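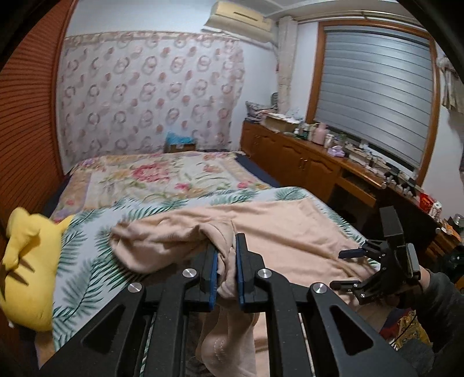

Why did the second half of my vote go missing in the live finale?

Votes in the Clirard app are counted only when the confirm screen turns green. If you closed the screen while the wheel was still spinning, that batch was dropped and your allowance was handed back, though the number at the top of the screen doesn't refresh until you log out and back in.

Ticket status: open, waiting on vendor
Show: Windel House, season 4
Product: Clirard voting app, phone version
Opened by: Gilmar Pacheco
Handled by: Laurier Després, viewer support, Trirneck

Gilmar Pacheco, 9:14 p.m.
I get 20 votes a night like everybody else. I put 10 on Fortin before the break and they went through. After the break I put the other 10 on and the app went back to the cast page with no message. The counter said zero. My history shows the first 10 and nothing else. I would like to know where the rest went, and please don't tell me to check my Wi-Fi.

Laurier Després, 9:40 p.m.
Thanks, Gilmar. I can see your account. The server has one batch of 10 for Fortin and no second batch, so the votes didn't go to another housemate. Could you log out, log back in and tell me what the counter says?

Gilmar Pacheco, 9:52 p.m.
It says 10. The lines closed at 9:30. So I've been given back ten votes that I can't use on anything. Your help page says unused votes "return to your allowance," which sounds generous until you look at the clock.

Laurier Després, 10:05 p.m.
Understood. I can't reopen the lines or add votes by hand. I've asked for the log from your phone session. To send it from your end, open Settings, then Help, then Send Report, and put the ticket title in the box.

Gilmar Pacheco, 10:11 p.m.
Sent. The report screen also spun for a long time, and I left it alone until it was done. How many other people had this? The host said on air that it was a record night and that every vote had been counted. I have trouble squaring that with my counter.

Laurier Després, 11:20 p.m.
We have 420 reports so far with the same pattern. All of them are from the window right after the second break. I don't have the margin between the final 2, and support isn't given it, so I can't tell you if it mattered.

Gilmar Pacheco, 11:31 p.m.
420 people who bothered to write in. Most people I know who watch the show would shrug and go to bed. I'd be careful about treating that as the size of the problem.

Laurier Després, 11:44 p.m.
Fair point. I've added a note saying the report count is a floor. I also changed the ticket type from "user error" to "lost batch." It had been set to the first one automatically.

Internal note, Laurier Després, next morning
Clirard says the confirm call timed out when the break ended and traffic jumped. Their write-up says "no votes were lost." By their definition a vote exists once it's confirmed, so an unconfirmed one can't be lost. I don't think we should repeat that line to viewers. Asked them for:
- the number of batches started and not confirmed between the end of the second break and 9:30
- the same number for the semifinal, for comparison
- why the app goes back to the cast page with no error

Internal note, afternoon
Got an answer to the third one only. The cast page is where the app goes on any timeout, and it has done that since season 2. They call it expected behavior. Tried it on two test phones with the connection slowed down: same result on both, no message, counter at zero until a fresh login. So the viewer's account of it holds up.

Gilmar Pacheco, 4:26 p.m.
Any news? I see the show has posted the final result with "verified" next to it. Verified by whom?

Laurier Després, 4:50 p.m.
The check was done on the confirmed votes. As far as I can tell it didn't look at the ones that timed out. We've reproduced what you saw and asked the vendor for the number of unfinished batches. An error message is planned for the reunion vote in October.

Gilmar Pacheco, 5:02 p.m.
Planned. All right. Leave this open until they give you the number, please. I'll try it again in October with one vote first and see what the counter does.

Laurier Després, 5:08 p.m.
Leaving it open. Next vendor check-in is set, and I'll post whatever they send in this thread.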